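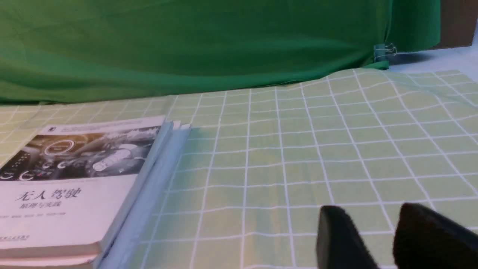
Blog > Strings and Things > My mandolin, five months in

I bought a mandolin in March. I already own two guitars I don't play enough, so you can imagine how that went over at home, but I had been watching the listing for so long that I'd started to think of the thing as mine already. It's a Jonovo A-style, the plain teardrop shape with no scroll, and I paid 100 dollars for it plus whatever the shipping was. A few of you asked how it's going now that it's August 2022 and the shine has worn off. So, a long rambling answer!

First, the sound when it came out of the box was awful. Kind of like somebody shaking a drawer of forks. I tuned it up (G, D, A, E, low to high, same as a violin, and every string has a twin) and by the time I got to the last pair the first pair had gone flat again. I went back and forth like that for most of an evening. If you've only ever played guitar, eight strings in pairs is a strange thing to get used to, and you really hear it when a pair isn't matched. One string a hair off on a guitar sounds a bit sour. One string a hair off its twin on a mandolin sounds like a saloon piano, which I guess is a look, but I didn't want it all the time.

What I didn't know then is that the bridge isn't glued down. It just sits there, held by the string pressure, and mine had slid over in the box. I only found this out when I played a note at the twelfth fret and it was so sharp I thought the tuner battery was dying. Once I got the bridge moved (tiny nudges, loosen a little, nudge, tune up, check, swear, loosen again) the whole neck started making sense. There's a right way to do it, which is to compare the harmonic at the twelfth fret with the fretted note, and if the fretted note is sharp you move the bridge back toward the tailpiece. If it's flat you go toward the neck. I wrote that on a sticky note and stuck it in the case, and I still have to read it every time.

And don't take all the strings off at once! I did. The bridge fell over and rolled under the couch.

The strings that came on it were, let's say, not great. I changed them after a week for a set of Gedetance lights, phosphor bronze, loop end, and that one change did more for the sound than anything else I've done. Much warmer, and the forks-in-a-drawer thing mostly went away. I've been through two more sets and I'm sticking with them. I tried mediums in between because everyone on the forum swears by mediums, and yes, they're louder, but my fingertips were a mess by the second day and I went right back. Maybe next year.

Fingertips, by the way. I figured years of guitar had sorted that out for me, and nope. The strings are tight and skinny and you have to press two of them down together, so the dent lands in a different place. It took a couple of weeks before I could play for more than a few minutes without stopping to shake my hand out. It does get better. Short sessions helped a lot more than the one heroic Sunday-style marathon I tried early on, after which I couldn't comfortably open a jar.
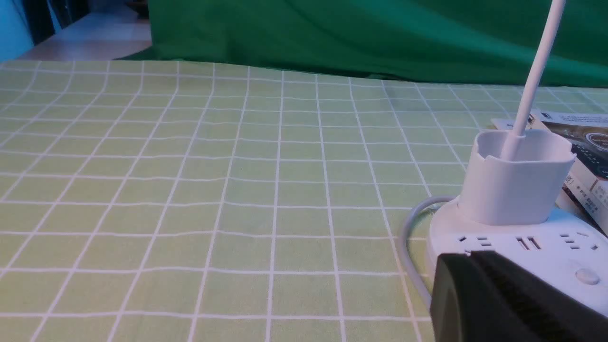 Learning the fingerboard has been the fun part, because the tuning is so even. Every pair is a fifth up from the last one, so whatever shape you learn in one place works if you slide it over a string, and there's none of that annoying kink you get between the G and B strings on a guitar. I started drawing it all out on paper, frets one way and strings the other, and honest to goodness it changed how I think about scales. You know those pale green tablecloths with a grid of thin white lines all over? It's like that in my head now, just square after square, and if you know you're going two over and one up you can't really get lost. And same as the tablecloth, the squares get smaller as they head away from you, so up past the seventh fret my fat guitar fingers have to squeeze in and I land on the metal about half the time. The map is right, my hands are still catching up.

Chords were easier than I expected, at least the little two-finger ones. G, C and D take maybe ten minutes to learn and you can play an embarrassing number of songs with those. The chop chord is another story. That's the big stretchy four-finger G that bluegrass people use to get the percussive "chk" on the offbeat, and for two months I could not do it. I'd get three of the fingers down and the pinky would just hang in the air thinking about something else. What finally worked was leaving the pinky off completely, playing the three-string version, and letting that be good enough. Some days now I put the pinky down and it lands. Some days it doesn't. The chop itself is really about letting go of the pressure right after you strum, so the strings go dead, and that part I picked up pretty quick from years of playing bad funk guitar in my bedroom.

Then there's tremolo, the fast back and forth picking that makes a mandolin sound like a mandolin. Mine sounds like a phone vibrating on a table. I've been told (on that same forum, so grain of salt) that you're supposed to hold the pick much looser than feels safe and use a heavier pick than you think. I was using a thin floppy guitar pick, and switching to a thick rounded one from Rana helped right away. It doesn't click as much and it doesn't catch on the pairs. It's also very smooth and I've dropped it inside the soundhole, or f-hole I should say, more than once. Getting a pick out of an f-hole is a whole separate hobby.

I keep a practice log, which is a new thing for me. It's just a notebook with the minutes written down, and when I added it all up for this post I got 2087 minutes. I had to do it twice on the calculator because I thought I'd made a mistake. That sounds huge until you turn it into hours, and then it's not even 35, and suddenly I felt a lot better about my tremolo. I also keep a list of tunes in the back. There are 39 on it. I would play maybe six of those in front of another human being, and only if they promised to keep talking.

The ones I like best so far are the old fiddle tunes, since everything sits right under the fingers. "Angeline the Baker" was my first and I'd recommend it to anybody, it's slow enough and pretty enough that even my version sounds like music. "Soldier's Joy" came next. I can play "Whiskey Before Breakfast" at a speed that I'd call whiskey after a large dinner.

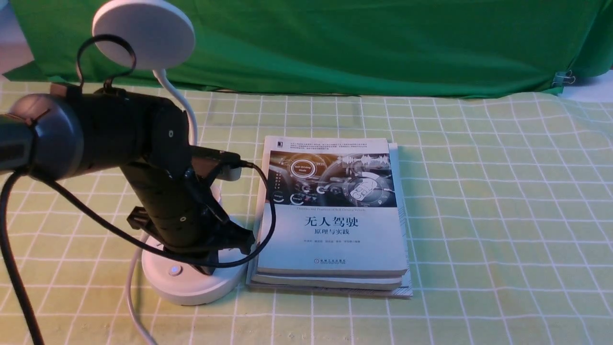
I do want to say something about the setup, because I waited way too long on that. The action on mine was really high, especially down by the nut, and I just assumed mandolins were supposed to hurt. In June I finally took it over to Skarkik, the little repair place across from the post office, and had the nut slots cut down and the bridge lowered. It cost almost as much as I'd like to pretend the mandolin cost. But when I got it home I could play an F chord without making a face! If you're buying a cheap one, put some money aside for that from the start. I'd do it in the first week if I were doing it over.

They also told me one of the tuners was loose (the screw on the A side) and tightened it for free, and that fixed most of the drifting I'd been complaining about. So all those evenings of retuning were one little screw. Great.

Would I buy the same one again? I think so. The top is laminated, so it's never going to have that dry woody bark the nice ones have, and the finish is thick and kind of sticky behind the neck when it's humid out. I ended up rubbing the back of the neck down with a very fine scouring pad, which people do, and it feels much nicer. The case it came with is really a bag. The strap button is in a weird spot. But it stays in tune now, it's small enough to leave out on the chair where I'll pick it up while the pasta water boils, and I've played more music since March than I did in the two years before that.

There's one solid-top model I've got bookmarked and it's listed at 921 dollars. I'm not buying it. I've got it bookmarked, is all I'm saying, and I check on it, and I've told myself I have to be able to get through "Whiskey Before Breakfast" at jam speed with no train wrecks before I'm even allowed to click on the photos.

Next post is going to be about capos for mandolin and whether I'm a bad person for wanting one. If you've got an opinion on that leave it in the comments, and if you know a trick for getting a pick out of an f-hole that doesn't involve holding the thing upside down over your face, please, I'm begging.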